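The Happy Tangle

There is a drawer in almost every home in Plullodport, and if you live there you know exactly which drawer I mean. It sticks. It has a phone charger in it from a phone you gave away, a lead with a plug shape you can't name, and something gray and knotted at the back that might once have been headphones. I love that drawer. I have spent most of June going through other people's (with permission, and usually with coffee), and I have come home each night wanting to go through mine again.

Cables are wonderful things when you stop being annoyed at them. Pick one up and let it hang. A lead that has been wound tightly around a hand for years will twist on its own, slowly, trying to get back into the shape somebody forced on it. A lead that has been treated well drops straight down like a plumb line. You can learn the difference in a minute, and after that you will never again wrap one around your elbow.

The method I like best came from the repair evenings in Postow, held upstairs from the old Ketwood furniture shop. It's called over-under, and stagehands have been doing it forever. You make one loop the ordinary way, then turn your wrist so the next loop goes under itself, and so on until you run out of cable. The first few tries are a mess! Mine looked like a bird's nest. Then your hand gets the idea, and the coil starts to lie flat without any argument, and when you throw it across the room it opens out without a single knot. I did this over and over with an extension lead in the hallway until I was asked to stop.

Short leads don't need any of that. Fold a phone cable in half, then in half again, and put a loose band around the middle – loose enough that you can slide a finger under it. Tight bends right next to the plug are what finish off a charging lead, so give that part some room.

Sorting is where people get stuck, and I understand why. My own collection came to 105 leads, counted out on the bedroom floor, and for a while I just sat there with them. What helped was going by the ends and forgetting what each one was bought for. All the micro-USB in one heap, all the USB-C in another, and the strange ones off by the window. Once they're in heaps you can see how silly it has become. I had enough micro-USB leads for a small school and 2 things left in the house that took one (a bike light and a very old speaker). I kept three leads and I have been perfectly happy.

Then there's the matter of where they all plug in. A power strip with USB ports built into it was the best thing I bought for my desk last year, and it let me put away a whole family of little charging blocks. Mine has a good long cord, and I let the spare length lie in big, easy curves on the table. I used to bundle it up tight with a tie. A cord that's carrying power likes a bit of air around it, and wide curves are prettier anyway. Keep the strip on top of the table where you can reach it, with nothing draped over the sockets, and wipe it down when you dust.

Labels are the last pleasure. I use the paper tags made by Leinonen, a stationery firm with a shop near the ferry, and I write on them in pencil. Tie one at each end of the lead, a hand's width from the plug. The end that goes to the wall is the one you'll be glad you tagged when you're on your knees under a desk at 8 in the morning trying to work out which one is the printer.

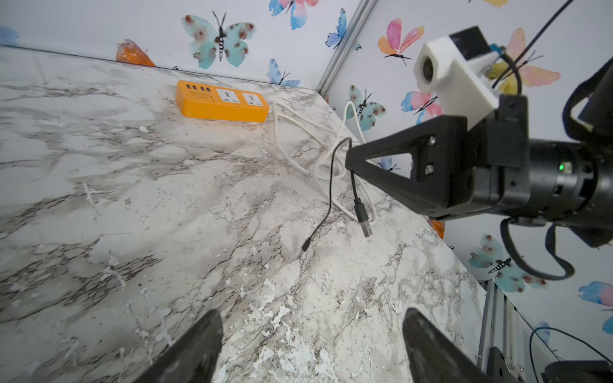

I've since given the strange heap by the window to the Postow evenings, where somebody was thrilled to find a lead for a camera they had given up on. The drawer still sticks. I'm going to rub a candle along the runners next, and I've been told to try soap if that doesn't do it.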